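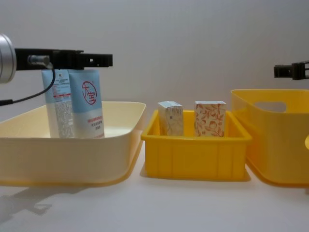
Majdi Farah had told me to skip breakfast before the Flivia open day, on the grounds that they feed you all morning and then ask whether you're hungry. I ate a bagel in the car anyway. He was right and I should have listened.

Flivia, for anyone outside the area, is the meal-plan company with the green vans. They moved into the old furniture showroom in Tredindale last year and in October 2023 they let the public in for the first time, kitchens and coaching rooms and all. I've been on and off plans like theirs since my second kid was born (she's in high school now, so do the math), and I've always wondered what the place behind the little trays looks like.

It's big! And very loud near the dish room. You sign in, you get a hairnet and a paper coat, and they walk you down a painted line past the ovens. Our guide was Sawsan Srour, who runs the menu side and talks fast, so I missed some of it. They put out 3000 lunches on a busy day. The soups are made overnight and the salads start before dawn, and the one thing they can't ever seem to get enough of is lemons.

The part I liked best was the tasting counter. They had us try two versions of the same chicken and rice bowl, one at 543 calories and one at 400, and guess which was which. I got it wrong. So did the man next to me, who was pretty sure of himself. The lighter one had a lot more cabbage in it and a ginger dressing I'd happily buy by the bottle, except they don't sell it by the bottle. I asked twice.

Upstairs was the coaching floor, and I was less sold on that. There's a new program called Ravn where you get a call every week from the same coach, and you can bring a friend in at half price for the first month. Fine. But the woman giving the talk kept saying "journey," and when somebody asked what happens if you stop, she went back to the slide about the friend discount. I would have liked an answer. I've stopped plenty of times, and what happens is I gain it back by spring and feel dumb about it.

To be fair to them, Sawsan gave a much straighter reply when I caught her by the coats. She said most people take a break at some point and they'd sooner hold your account than chase you, and you can hold it for up to 40 weeks. I wish that had been on a slide.

Parking was a pain. The lot fills up early, so use the one behind the Graltevow garden center and walk over, it's five minutes. Wear real shoes, because the kitchen floor is slick in places and they turned away a girl in sandals. There's no charge to get in, and you go home with a bag: two soups, a muffin and a coupon. The lentil soup was great. The muffin I'm still thinking about, and not in a good way.

They're planning another one in the spring, sign-up sheet at the front desk. I put my name down, and Majdi's too, though I haven't told him yet.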